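Two days at Clivgate: hands, grippers and a great many slippers

Posted June 25, 2019

I had been promising myself a visit to the Clivgate workshop ever since they started opening their doors to people outside the company, and this spring I missed the sign-up by one evening. So when the next round came along I filled in the form at breakfast, packed a notebook and a sandwich, and drove the 368 miles with the radio on. It is a long way to go to look at hands, I know. But we are supposed to choose one for our own small lab before the budget closes, and a data sheet will only take you so far.

The building is easy to miss. You turn in past a tire shop, and the door has a sheet of paper taped to it with the name on it and an arrow. Inside it is much nicer than that makes it sound. There is coffee, there are places to sit, and the people who work there seem really pleased to have company, which I can't say of every lab I have walked into.

The first day was mostly arms and grippers on benches. They had a two-finger parallel gripper from Tandine that I liked right away. It opens, it closes, it tells you how hard it is squeezing, and I had it working from my own laptop before I had finished my coffee. Next to it was a three-finger model from Sfeir, a lovely piece of machining, a bit slow to settle after each move and rather heavy for the arm we have at home. I spent a long while with that one because I wanted to like it more than I did. If you pick up the same sort of carton all day, I think the Tandine wins and you can stop reading there. We don't, alas. We pick up whatever the students bring in.

That brings me to the second day, which was the part I had driven for. Clivgate keeps a room set up more or less like somebody's living room, and that is where they try the fingered hands on a full humanoid. The task that week was footwear: take a slipper from a shelf, put it somewhere else, pair it with its mate. It sounds like nothing. I have since tried to describe it at our own lab meeting and watched everyone's eyebrows go up, so let me say that a soft, thick-soled slipper is a wicked little object for a robot. It has an opening to get a finger caught in, it gives when you press it, and there is no flat side to speak of where a parallel gripper would like to have one.

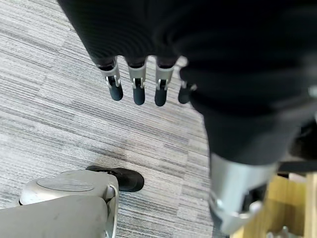 Fingers and carpet up close, then the hands with the slippers on their shelves:

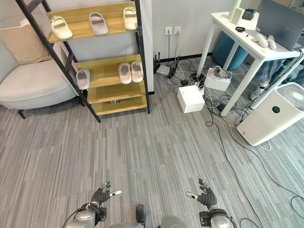
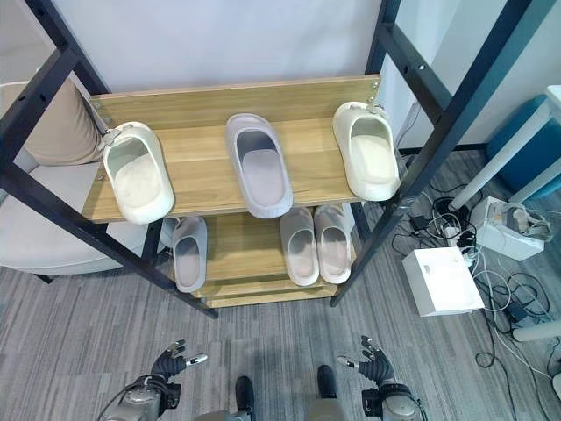
The controller they were running is called Uneo, and it deserves a paragraph of its own. You can drive the hands yourself through it, finger by finger or with a set of ready-made grasps, and you can switch between the two while the arm is moving. I was given a turn, and I was dreadful. My first slipper went over the back of the shelf, my second stayed exactly where it was while the fingers closed politely on air, and it took me until the sixth try to lift one and hold it. After that something clicked. I stopped trying to pinch the sole and went for the strap instead, letting the thumb come in last, and from then on I got most of them. I could have stayed there all afternoon!

A word about cameras, as that was the other thing I had been asked to look into. They let us compare a view from the head with a small camera mounted down by the hand. The head view is the comfortable one. You can see the shelf and where you are going, and my brain took to it at once. The trouble starts when the hand gets between you and the thing you want, and with four fingers and a thumb there is plenty of hand to get in the way. The wrist view is odd at first – I felt a little seasick, to tell the truth – but for the last inch or two I wouldn't want to be without it, provided it is placed so that the forearm doesn't fill half of what you see. Moving the mount by a small amount made more difference than swapping the camera for a better one, and I have underlined that twice in my notebook.

I asked about wear, as one does when somebody else will be reading the invoice. The hand I was driving had been through 2407 grasps since it was last taken apart, according to the log on the screen, and the engineer looking after it said the tips get swapped long before anything in the knuckles needs attention. The tips come off with a small driver. I did one myself and it was easier than changing the battery in my kitchen clock. The cover is more of a nuisance, and he admitted that they have gone through several kinds of cloth looking for one that doesn't bunch up when the wrist bends.

Noise was a pleasant surprise. I had expected a good deal of whining from so many small motors and I could talk over it without raising my voice. Setup time was less pleasant. The Tandine was ready in minutes and the fingered hand took the better part of an hour to calibrate that morning, with two people at it. For a lab like ours, where the person who knows how everything works tends to graduate in the summer, that matters a good deal.

So where does that leave us? I came home thinking we should buy the Tandine now for the daily work and ask Clivgate whether we might borrow a fingered hand for a term. I put this to them before I left and they didn't say no. They have four out on loan already, and the next one comes back in March, so there may be a wait. I am also going to ask for the Uneo software by itself, to see whether it will talk to the arm we have.

If you are thinking of going, wear comfortable shoes and bring an object from your own lab that gives you trouble. They are happy to let you try it. I took a half-empty bag of rice, and the Sfeir did better with that than anything else in the building. Lunch is on your own, and the parking behind the tire shop fills up early.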